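About Fleto Cricket

Hi, and thanks for stopping by! I'm the person behind Fleto, a little cricket coaching outfit in Cusomthorpe. If you've had an email from us, I wrote it. If it had a typo in it, I wrote that too.

I grew up playing on a field with a slope so bad that a good push toward the creek end was worth four every time. I bowled slow left-arm for Cusomthorpe's second team for years, never got near the first team, and loved it anyway. When my knees started complaining I took my coaching badges and rented one net for one evening a week. We now have 3 nets, two other coaches, and over 40 juniors on the books, plus a grown-up beginners' group that is easily the noisiest session we run.

So what do we do? Batting, bowling and fielding for ages seven and up, mostly in small groups. I like to get people playing little matches from the first night - you can work on your grip for a month and still not know what to do when somebody calls you for a quick single. We also run a holiday camp every August, and that one fills up fast, so please get your name in early.

You don't need your own gear to start. We have bats, pads and helmets in most sizes (left-handed gloves too, I'm fussy about that). When you do want a bat of your own, I usually send people over to Benavides on the main street and tell them to pick up ten before they buy one.

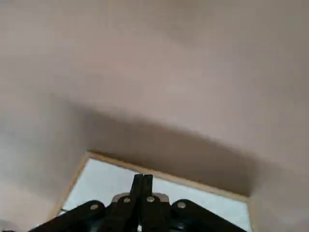
The beginners' group plays a few friendlies each summer, mostly against Drelico, who have beaten us more than I'd like. Last season we made 337 across two games and still lost both! We have them again next year and I've already been tinkering with the batting order.

If you'd like to try a session, the first one is free. Send me a note through the contact page and tell me whether you bat, bowl or have no idea yet.

Page updated 27/11/2017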